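How to Read a Moving Quote Without Getting Burned

I have moved house nine times and I no longer believe a quote just because it arrives on nice letterhead. Most of what movers call "all inclusive" leaves something out. Go through the steps below before you sign.
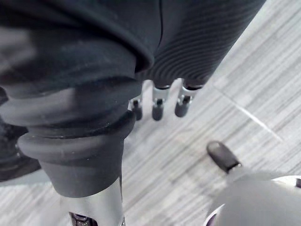
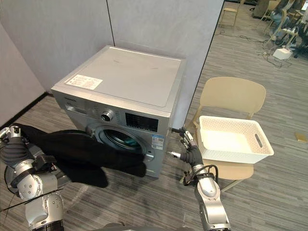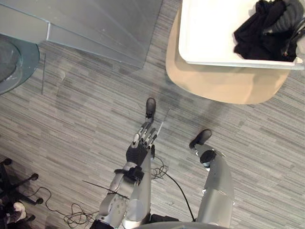
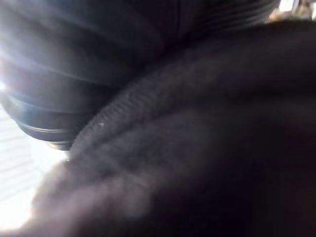 Step 1. Find out what kind of quote it is

A non-binding estimate is a guess with a logo on it. Ask for a binding one in writing. When I called Brulport, the man on the phone told me their estimates were "basically binding." I asked him to put that in an email and the email never came.

Step 2. Make them look at your stuff

A price given over the phone is worth very little. Ask for a home visit or a video walk-through, and open every closet. My neighbor Rima Khasawneh forgot the attic and got a bill for $907 more than she had planned on. The mover called it "additional volume." She's still arguing.

Step 3. Read the extras page

It's usually the last page, in small type. Look for:
Stairs and long carries
Disconnecting appliances
Shuttle truck if the big one can't park
Storage if your keys are late
If a charge says "as needed," ask who decides.

Step 4. Get 3 quotes and compare the same things

Nevthorpe priced my last move by weight and Elter priced it by the hour, so the totals told me nothing until I had both redo them for the same inventory. Elter's low number assumed a crew that never took a break.

Step 5. Doubt the insurance

The free coverage pays by the pound. A 28-pound television gets you very little that way. Full value coverage costs more and has its own deductible, so read that too.

Step 6. Keep the deposit small

Pay by card. A mover who wants a large sum in cash up front in September, when the summer rush is over, has some explaining to do.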